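Comovard Storage and Workroom Supply
Tables and Tubs
The Talska packing table and the Griltuditz sorting tub

The Talska table and the Griltuditz tub are supplied separately or as a set. They are intended for schools, food banks, canteens and small stockrooms in which light packaged goods are sorted by hand: crisps, popcorn, biscuits, sachets and similar items. Both products may be ordered by account holders through the usual form.

The Talska table

The top is made of pale wooden strips joined in the manner of a butcher's block and finished smooth. The light colour was retained from the earlier model at the request of several purchasing officers, who reported that printed packets are easily found against it. Black rails are fitted to the edge of the wood.

The table is supplied at a working height of 800 mm. Other heights can be made to order and should be agreed with the sales office before an order is placed. The table is delivered in parts, and the fixings and the key required for assembly are packed with the rails. Two persons are required to turn the top over once the rails have been attached.
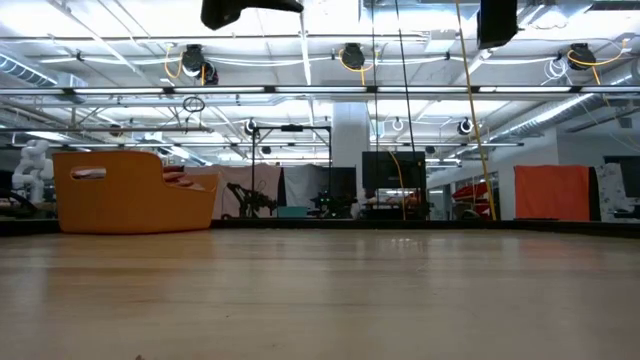 The surface should be wiped daily with a damp cloth and dried at once. Crumbs are best brushed off before wiping. Bleach, scouring powder and wire wool must not be used on the wood. Where the top has become marked, it may be rubbed down lightly along the grain and oiled again; a tin of the correct oil is held in stock under the name Escobar Clear and is sufficient for two coats. The table should not be used for 24-hour cold storage work or left in an unheated outbuilding over the winter.

The Griltuditz tub

The tub is made of bright orange plastic and is open at the top, with slightly flared walls and a rounded rim. A handle opening is moulded into the upper part of the side. The tub may be placed directly on the table during sorting and carried away when the work is finished. It has no lid, and none is available.

The tub may be washed by hand in warm water with ordinary washing-up liquid. It should not be placed in a dishwasher or stood against a radiator. The plastic is not intended for loose, unwrapped food.

Use of the set

Goods should be tipped out and spread over the wood in a single layer, so that each packet can be checked for splits and for its date. Packets lying face down should be turned. Those which pass are placed in the tub, and those which do not are set aside at the end of the table. Bags of popcorn and crisps should be laid in the tub without pressing.
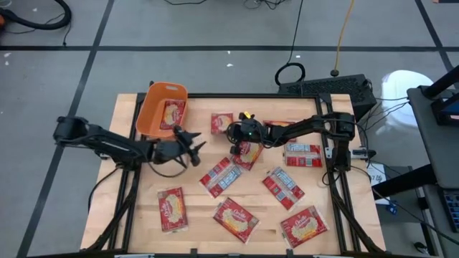
Talska table with Griltuditz tub in orange; red popcorn packets laid out for sorting.

Ordering and delivery

Table, catalogue number 126. Tub, catalogue number 7. The set is ordered under both numbers on one form.

Delivery is made within 30 working days of a confirmed order. Orders received in March may take longer on account of the annual stock check. Deliveries are made to the ground floor only, and a person must be present to sign for the goods. Damage should be reported in writing, with the delivery note attached.

Questions concerning sizes and special heights should be addressed to Glenys Tapsell, Sales Office. Questions concerning care, repair and replacement rails should be addressed to Toshio Ebihara, Workshop.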